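Rokeo block picking cell
README for the cell files and the image set

Contents

cell/ robot programs, tool frames, bin frame
vision/ detection code and calibration
images/ 2000 stills from the fixed camera, PNG
labels/ one text file per still
log/ pick records, CSV

Summary

Rokeo is a bin picking cell built in a shared workshop. A second-hand KUKA arm picks red and green rectangular blocks out of a sheet-metal bin and returns them in a new arrangement. The arm is much larger than the job needs. It was the one we could get, and the floor could take it.

The tool carries a metal finger and a pair of small teal-green fittings on separate air lines. Suction is the default. The finger is used to push a block away from a wall when neither cup can reach a flat face. Both are defined as separate tools in the controller, so check the active tool number before jogging. The vacuum switch is set in vision/zatine.cfg, named after the valve board driver (Zatine), and the value there only suits the current cups.

The bin walls slope and the floor is a separate flat rectangle. Measure the bin frame from the floor, at the corners, with the bin clamped. If the clamp has been slackened for any reason, measure again. The scripts do not detect a shifted bin and will place the approach point in the wrong spot without a warning.

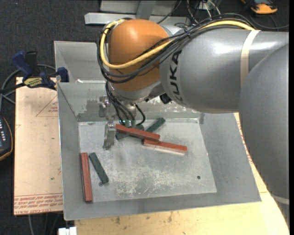 Cable slack is the main limit on wrist rotation. Joint 6 is restricted in software to less than its mechanical range, and the planner rejects any grasp that would need more. Rejected grasps are written to the log with code 4. Do not widen the limit without re-routing the dress pack first.

Labels

Each line gives colour, centre, angle and a flag for blocks lying under another block. Angle is measured along the long side, from 0 to 180 degrees. Blocks standing on end are marked but carry no angle.

Split: 1200 stills for training, 600 for validation, 200 for test. The test stills come from a single session in July and share no arrangement with the others.

Known faults

Glare on the metal is sometimes detected as a block edge. Worse in the late afternoon.
Dark green blocks in shadow are missed more often than red ones.
The Trarkier trigger box drops a frame after a long idle period. Restart the service.

Running

Start the vision service, then the cell program in T1 at reduced speed. Run one full cycle in T1 before changing mode. Keep the gate shut.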